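Mumley Medicine Drop-Off - your questions

Last updated 8 October 2019

What can I bring?
Tablets, powders, sachets, creams, cough mixture. Full, half used, out of date, all fine. Bought over the counter or on prescription, doesn't matter.

What can't I bring?
Needles, sharps, anything that leaks. Ask at the desk at Gounder, they have the yellow bins.

Do I take things out of the box?
Please don't. Keep the carton and the leaflet together if you still have them. We sort by what's on the front and a bare strip of tablets takes ages.

How much can I bring at once?
2 carrier bags per visit. More than that, ring first. We had more than 1,000 boxes in last year and the back shelf only holds 80, so it fills up quick.

Do you take medicines from abroad?
Yes. Labels in other langauges are no problem. If you can read it and we can't, a note in English helps - name and what it's for, that will do. Long slim cartons go flat on the green table, front up, so the name shows.
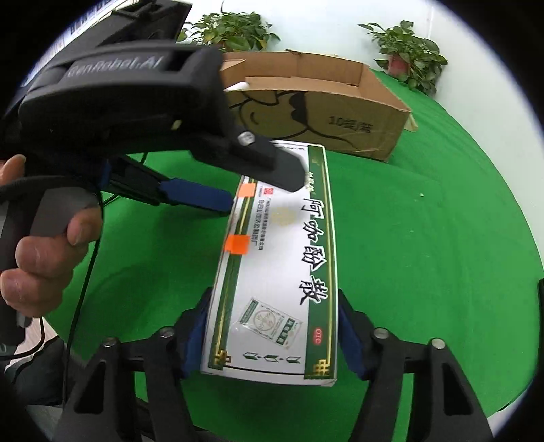
What do the orange stickers mean?
They're ours, for sorting. Leave them on. If a box has come back to you with one still on the side, bring it in as it is.

Should I cross out my name?
Yes, on prescription labels. Thick black pen. Leave the name of the medicine showing.

Can I have something out of the tray?
No, sorry. Nothing gets handed back out, even if its sealed and in date.

Where does it all go?
Ostatari collect and take it to be burned. Fundia pay for the van.

Can I drop off for a neighbour?
Of course. Same rules, same 2 bags.

When are you open?
Mornings, all through October. Afternoons - check the door.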